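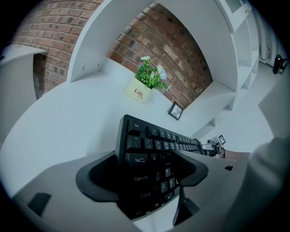
Posted by Rongrong Han in Typing, Layouts
January | 6 comments

Moving Caps Lock, part two: the numbers

In the last post I said I would remap Caps Lock to Ctrl on every machine I use and log the results. The log is done. It covers four weeks and 1,745 recorded uses of Ctrl at the desktop, which is less than I wanted. The laptop log is unusable because the logger restarted with every suspend and overwrote its own file.

First the setup, since two people asked. On the desktop I run a small remapping daemon that reads the key event before the window system sees it. Caps Lock sends Ctrl. The original left Ctrl still sends Ctrl, but the daemon tags the two differently in the log, so I can tell which physical key was pressed. I left the right Ctrl out. I almost never use it, and when I do it is by accident.

I did not move anything else. Most guides for this remap also put Esc on the same key, so that a tap gives Esc and a hold gives Ctrl. I tried that last year and gave up after two days. The tap threshold has to be set somewhere, and any value short enough to avoid delay also misfires when I type fast. If you use a modal editor you may be willing to live with that. I use one for perhaps a third of my work and I was not.

The results. Of the 1,745 uses, 551 were on the old key. Nearly all of those fall in the first nine days. After that the old key shows up almost entirely in one combination, Ctrl+Z, and it was still showing up there on the last day of the log. I think the reason is mechanical. Ctrl+A on the new key is awkward with the little finger on one and the ring finger on the other, but I learned it. Ctrl+Z on the new key makes the ring finger curl under while the little finger stays put, and my hand declines to do it. With the old key the whole hand drops a row and the motion is easy.

Speed did not change. I ran the same 500-word passage at the start and end of each week, and the differences are smaller than the spread between two runs on the same morning. I would not have expected otherwise. A prose passage contains no Ctrl combinations, so the test measures the wrong thing. I kept running it because I had a baseline from the Bendico layout experiment and wanted the series to continue.

Wrist position is harder to log. Qianru Qian suggested noting discomfort on a scale of zero to five at 6 p.m. every day. I did this. The mean went down slightly. I also replaced my chair in the second week, so the figure is worthless, and I only mention it so that someone doesn't ask.

Some side effects that did not make it into the log:

Remote sessions. If the remote machine applies its own remap, you can end up with the swap applied twice. With a plain one-way map this does nothing harmful. With a true swap it puts you back where you started, which cost me most of a Thursday on the Merkcombe server.

Other people's keyboards. I now turn on Caps Lock when I try to copy something on any machine that isn't mine. The text that follows is in capitals, and the copy has not happened. This got worse over the four weeks and I see no reason it would improve.

Firmware updates. The Agbenyega board at the office stores its map on the board itself, and the last update cleared it without a warning. Export the map first. The file is under 3,000 bytes, so there is no excuse for not keeping a copy.

Games. Anything that reads scan codes directly ignores the daemon. I don't consider this a problem.

I am keeping the remap. The next thing to try is moving undo to a thumb key, which the Budden people have recommended for years on their list and which I have resisted, mainly on the grounds that I would then have another key that works at only one desk. If I do it I will fix the laptop logger first -- it needs to open the file in append mode, a change of one character.

The raw log is available if you want it. Key names only, no timestamps finer than the hour, and I stripped out the window titles.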